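Against the Sharing Size

My grocery store in Trarkcombe has stopped selling small things. I went in for one bag of chips and came out with a sack the size of a bed pillow, marked "sharing size," as if the store knew something about my evenings that I didn't. It cost 50 cents more than the regular bag used to. The regular bag was gone.

I grew up in a house where chips were a weekend matter. Original Sea Salt, or whatever went by plain back then, poured into a bowl and watched closely by everyone under twelve. You ate your share and then you were done, mostly on account of the bowl being empty. An empty bowl is a fine teacher. I haven't seen one in years.

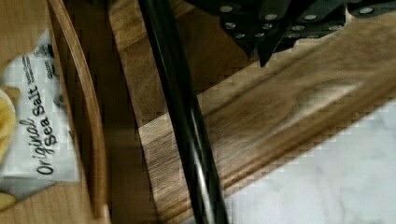

The math they want you to do

The argument for big packages is that they save money, and by the ounce they do. I have read the little shelf tags. A tub of mayonnaise at Plandstead Foods works out to 14 cents an ounce, and the jar I could finish before it turned costs nearly twice that. So I buy the tub, eat a third of it, and throw out the rest in March with the feeling that I have been very clever.

What the tag leaves off is the cost of keeping all this. My kitchen was built for people who bought flour by the pound. Everything now lives on the counter, and I make toast with my elbows in.

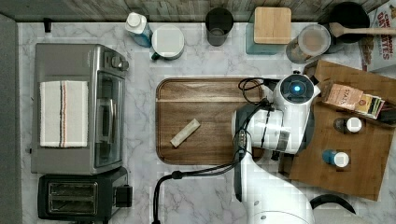
Coltside, the warehouse place out by the highway, will sell you a membership for $99 a year so that you can buy 415 coffee filters at a time. I paid it. I drink one cup a day, and I'm out of town a good deal. My heirs will be filtering coffee.

The one holdout is Võ, the corner market near the bus station, where you can still get two eggs in a paper bag and a stick of butter on its own. It costs more, and the woman at the register looks at my two eggs with some concern - but I eat both of them, and I walk home with a free hand.

I'd like the big stores to try it for one aisle. Put it in the back if they have to, next to the birthday candles, and I'll find it.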